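Robot Club Okitz - Minutes of the June Meeting

Time: Friday, 17:30, in the workshop
Minutes: club secretary

1. Last minutes
The minutes of the May meeting were read and accepted. One correction: the spare gripper was ordered by the Pundato group, not by the Wirnis group.

2. Block task
The Pundato group reported on the grasping task for the Kahraman Cup. The program has now made 107 grasps, and the goal before the cup is 1,000. Long blocks lying close to the front wall are still the most difficult. The group asked to keep the sloped panel at the back of the bin, and this was agreed.
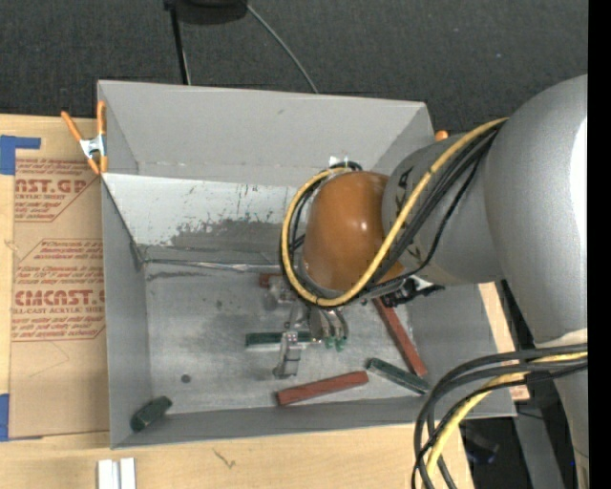
Block task: the gripper over the bin, with red and green blocks.

The members discussed the cables at the wrist. Some would like a shorter loop, others are afraid that the wrist will then not turn freely. It was decided to leave the loop as it is until the cup and to check it before every session.

3. Kahraman Cup
Each team may bring 8 members. We have 3 places still open - please write your name on the list by the door. The Wirnis group will prepare the poster and asks for short texts from everybody.

4. Workshop
Tools must go back to the cupboard in the evening. Acrylic sheet may be cut only when two members are present.

5. Other matters
The request for a second set of blocks was moved to the next meeting.

The meeting was closed at 18:45.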